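**Gorberg Timber Finishes releases revised curing schedule for Bemeck hardwax oil**

*For immediate release*

Gorberg Timber Finishes has issued a revised application and curing schedule for Bemeck, its two-component hardwax oil for interior tabletops, benches and joinery. The schedule replaces the guidance printed on tins sold before August and applies to all sheen levels. The formulation has not changed.

The revision follows a test program of 1,082 coated panels, conducted at the company's Fakent laboratory under the direction of coatings chemist Ilona Kerekes. Panels were prepared in spotted gum, blackbutt, Tasmanian oak and radiata pine, sanded to 120 or 150 grit, and conditioned at controlled temperature and relative humidity before coating. Hardness, gloss retention and resistance to household liquids were measured at fixed intervals.

Results indicated that the previous schedule understated the effect of humidity on through-cure. Panels held at 80 per cent relative humidity reached recoat hardness later than those held at 50 per cent, and the difference was greatest in the denser species. Surface dryness to the touch was found to be a poor indicator of readiness for a second coat. 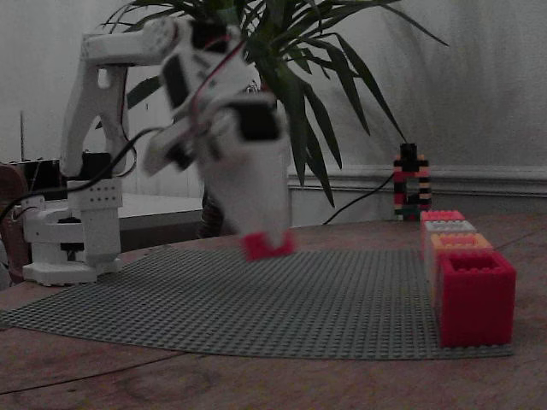 Sanding grade also had a measurable effect. Substrates finished at 150 grit absorbed less oil in the first coat and left a greater residue for removal. Where residue was not buffed off within the open time, gloss became uneven and the film remained soft in the affected areas. The revised schedule therefore specifies 120 grit as the final grade for all hardwoods, with 150 grit retained for softwoods only.

"Most of the technical enquiries we receive concern patchy sheen, and in most of those cases the cause is excess material left on the surface," said Ms Kerekes. "The new schedule gives a removal time for each temperature band. Applicators should work to the clock – appearance is not a reliable guide."

### Summary of changes

- Final sanding grade: 120 grit for hardwoods, 150 grit for softwoods.
- Number of coats: 2 for tabletops and benches, 1 for vertical joinery.
- Mixing: hardener to be stirred in by hand and left to stand for 3 minutes before use.
- Recoat interval: now stated by humidity band as well as temperature.
- Maximum relative humidity at application: 75 per cent.
- Wet cleaning: not before full cure. Dry dusting is permitted once the final coat has hardened. 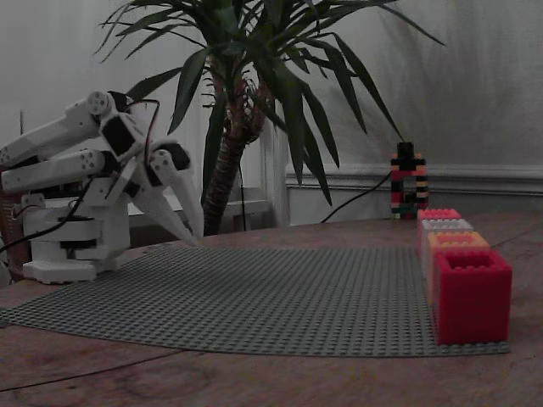 *A white two-fingered gripper over a grey baseplate on a wooden table.*

The schedule has been reviewed by Rácz Joinery, which supplied 184 of the hardwood panels and has used Bemeck on library and classroom furniture. Workshop manager Attila Major said the humidity bands would simplify planning during the wetter months.

"We had been adding our own margin to the recoat time and recording it on the job card," Mr Major said. "A published figure allows us to quote a delivery date with more confidence, particularly on larger tops where both faces are coated."

Existing stock remains suitable for use until the date stamped on the tin, provided the seal is intact. Applicators holding older tins should disregard the printed instructions and follow the revised schedule. Hardener that has thickened or changed colour should be discarded through a council chemical collection service. Oil-soaked rags must be laid flat outdoors to dry or immersed in water in a metal container before disposal. 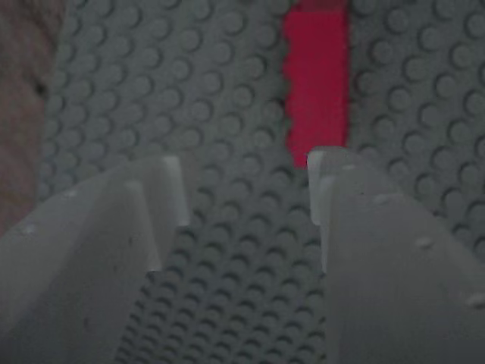

*Red brick and grey studded surface.*

A technical session for trade applicators will be held at the Fakent laboratory on Saturday at 9:30 am. Application specialist Tamás Pap will demonstrate residue removal and spot repair on horizontal surfaces. Places are limited and must be booked through the trade counter.

The revised data sheet is available from Gorberg stockists and supersedes all earlier versions.

**Media contact:** Anatole Delorme, Communications, Gorberg Timber Finishes

**Technical enquiries:** Trade counter, Fakent laboratory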